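Masters swimming, winter notes

I swam my first meet in nineteen years in the fall, and I have been putting off writing about the winter because the winter has mostly been yardage. I keep a log in a spiral notebook, and when I added it up last night the total since I rejoined the club was 565 laps short of where I wanted to be. I missed most of a week with an ear infection and another few days when the pool at Drokcombe closed for a pump repair.

The club is small. On a good morning we have enough people to fill four lanes. Kiros Mersha coaches us and also coaches the high school kids after us, so he is on deck from five until the first bell. He writes the set on a whiteboard and does not discuss it. The usual morning is 2,000 yards, with a main set of 50s on a tight interval and then something long at the end when everyone's stroke has fallen apart. He says that's the part he wants to look at.

What he has been looking at with me is my breathing. I breathe only to the right and always have. In high school I could get away with it. Now my left shoulder gets sore after the second day in a row, and Kiros thinks the two things are connected. For the whole month I have been breathing every third stroke in warm-up. It feels terrible. I swallow water on the left side and my kick stops every time I turn my head. My times in practice got slower for two weeks and are now back to where they started.

I also changed goggles. I had used the same Segers pair since before I quit swimming and the strap finally split. The new ones are Dilska, with a softer gasket, and they leak a little on the inside corner if I put them on over the cap. Under the cap they are fine. Costel Omerović in my lane swears by a bit of spit and no rinsing. I have tried it both ways and can't tell the difference.
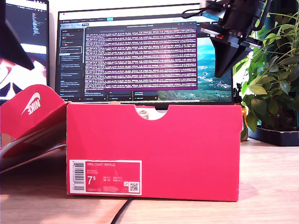
Drokcombe, January 16, 2004

Entries for the Vumard meet went in this morning. I put myself down for the 50 free, the 100 free and the 200 free. Costel talked me into the 200. He is 61 and swims the 400 IM for fun, so his advice should be weighed accordingly, but he has a point that I am training more for the longer events than the short ones. I can't sprint. My start is slow and I come up too early off the wall.

My seed time for the 200 is a guess. I swam one in practice from a push, went out too hard, and died on the sixth length. Kiros had me do it again two days later with the first 50 held back, and I was three seconds faster overall and a lot less miserable. I entered with that time. The heat sheets will probably put me next to someone half my age, and that doesn't bother me.

The meet is at the end of the month in a six-lane pool with a bulkhead, deep at both ends. Ours is shallow at the turn end, so I am used to seeing the bottom come up at me and judging the wall by it. Last fall I misjudged two turns in the 100 and pushed off with my toes. I plan to get there early and use the whole warm-up on turns.

Other changes for the next two weeks: fewer pull buoy sets, more kick. Kiros wants 300 yards of kick every morning, no fins. I am the slowest kicker in the lane and get passed by everyone. He also wants me out of the weight room for the last five days, which I won't argue with.

I need to find my second towel and buy another cap, the old one has a tear near the seam. Costel is driving, and we leave at 5:30 so he can stop for coffee. I'll post times when I have them, including the 200.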